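News > Community > Press Releases

Cledden Reading Rooms Open Free Internet Service for Residents

CLEDDEN, April 9, 2023. The Cledden Reading Rooms are pleased to announce that the free internet service for residents is now open in all five of our buildings. The work was made together with the firm Minhas, which won the contract last July.

Until now, visitors could use only the public computers on the ground floor of the Andell Street building, and there were often long waits. With the new service, any person who holds a reading card can connect a phone or a laptop during opening hours. There are 51 new study places with a power outlet, and 20 of them are kept for school students in the afternoon.

"We have asked for this during many years, and I am very glad to see people already using it," said Emrys Probert, director of the Reading Rooms. "Many families in the Plevent district have no connection at home. Their children did the homework on a small phone. Now they have a table, a chair and a good signal."

In the autumn survey, 164 residents sent their answers on paper. The most frequent wish was for longer evening hours. For this reason the Andell Street and Plevent buildings will stay open until 8 p.m. on two evenings of the week. The exact evenings are written on the door of each building.

New visitors are kindly asked to bring a proof of address at the first visit. The reading card is made at the desk and is given the same day.

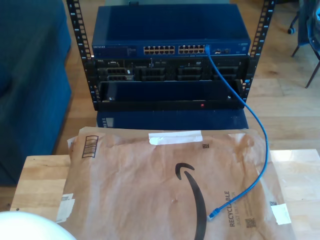 Does the service cost anything for people who live outside Cledden?
Visitors from other towns can buy a day card for 5 dollars at any desk.

For press questions, please write to the office of the Reading Rooms, Andell Street, Cledden.

Comments (3)

marta_k
Good news. Is printing from the own laptop also possible?

Old Plevent Reader
Very happy with the later hours. Please fix also the heating upstairs.

J. D.
I got my card in the morning, the lady at the desk was very kind.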